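Dinden Program for Robot Teaching
Frequently Asked Questions for Partner Sites and Operators
Last revised 3 Oct 2022

General

What is the Dinden program?
Dinden is a shared program in which trained operators show robots how to carry out bench tasks. The present round covers desktop computer service: placing and removing processors, seating memory modules, and returning parts to a fixture. Recordings made at partner sites are reviewed centrally and released to members twice a year.

What methods of teaching are accepted?
Two methods are accepted. In hand guiding, the operator holds the arm and moves it through the task. In remote control, the operator moves a leader device at a separate station and the arm follows. Sites may use either method but may not mix them within one session.

Which method should a new site choose?
Remote control is recommended for the computer service tasks. The operator's hands remain out of the camera views, and the finger opening is recorded along with the arm position. Hand guiding remains suitable for large, slow motions such as moving over the fixture before a pick.

How are small parts presented to the robot?
Processors and memory modules are held in a gray printed fixture plate. Sites print the plate from the files in the member area and may not alter the pocket sizes. A worn plate must be replaced before the next session.
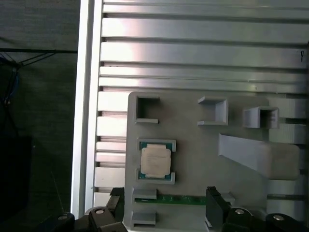
Operators should approach a memory module with both fingers open and level with the strip. The fingers should close only after all sideways motion has stopped. A demonstration in which the module is dragged along the plate is to be marked "contact" in the session log, even when the part is later placed correctly.

How many demonstrations are required?
A site completes 45 accepted demonstrations of each task before its first review. Full participation calls for 1,000 accepted demonstrations over the term of the agreement. Sites with two stations are asked for 2,000. Rejected attempts do not count toward these totals but must be kept.

Why must rejected attempts be kept?
Members use them to study errors and recovery. An attempt that ends in a dropped part may still contain a sound approach. Please do not trim, rename or delete any recording before review.

Preparing the Station

How should the computer be placed?
The tower lies on its side with the side panel removed and the interior facing up. The socket must be visible to the fixed camera. The fixture plate goes to the left of the tower, within reach of the arm without a change of posture. 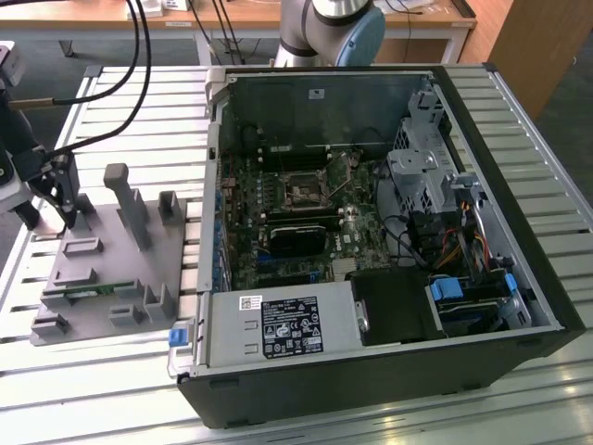 Plernetti asked in June whether the tower should be clamped to the table, noting that its own operators had seen cases shift when a memory module was pressed home. Clamping is permitted, provided that the clamps do not cover the board or enter the path of the arm. The clamp position should be entered on the station sheet.

May a site use a different computer model?
Yes, with prior approval. Send a parts list and one overhead view of the open case to the program office. Approval applies to the model named and does not extend to later versions.

Must the computer be unplugged?
Yes. The power cord must be removed from the tower before the side panel is opened and must stay out for the whole session. Operators who handle boards directly must wear a grounded wrist strap.

Handling Processors

How should the processor be gripped?
The processor is held by two opposite edges. The fingers must not press on the contact side. Finger force is set on the station sheet and is not to be changed during a session. If the part slips, the operator should open the fingers over the plate, end the recording, and begin again.
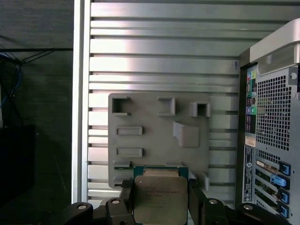
Processor held between the gripper fingers, with the fixture plate behind.

May the operator pause during a demonstration?
Short pauses are acceptable. Should the operator need to leave the controls, the recording must be stopped and logged as incomplete.

Who may act as an operator?
Any adult employee or student of a partner site who has finished the Clavuvix training module and passed the practical check. The certificate is valid for one year.

Records and Support

Where are recordings sent?
Recordings are uploaded to the Chidiac archive at the end of each working day. Each upload must include the session log and the station sheet. Incomplete uploads are returned to the site.

What should be done after a collision?
Press the emergency stop, end the recording, and inspect the arm, the fixture and the computer. Report the event on Form 909 before any further session takes place.

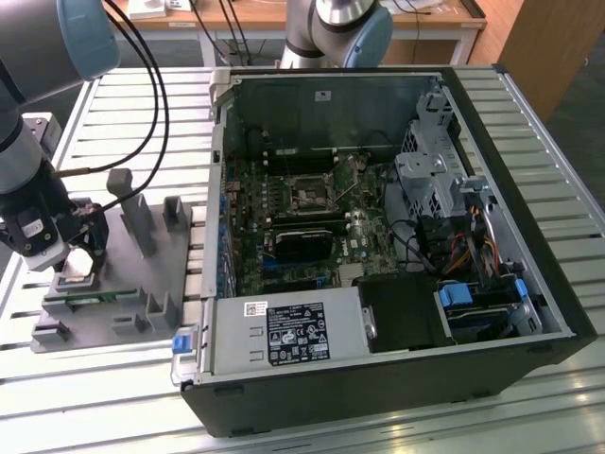 Prepared by: Program Coordinator, Dinden Operator Training Office

Questions not answered on this page should be sent to the training office through the member area. Please include the site name, the task and the session number. Requests for a change to the fixture or the station layout are handled separately and should be made on the change request form.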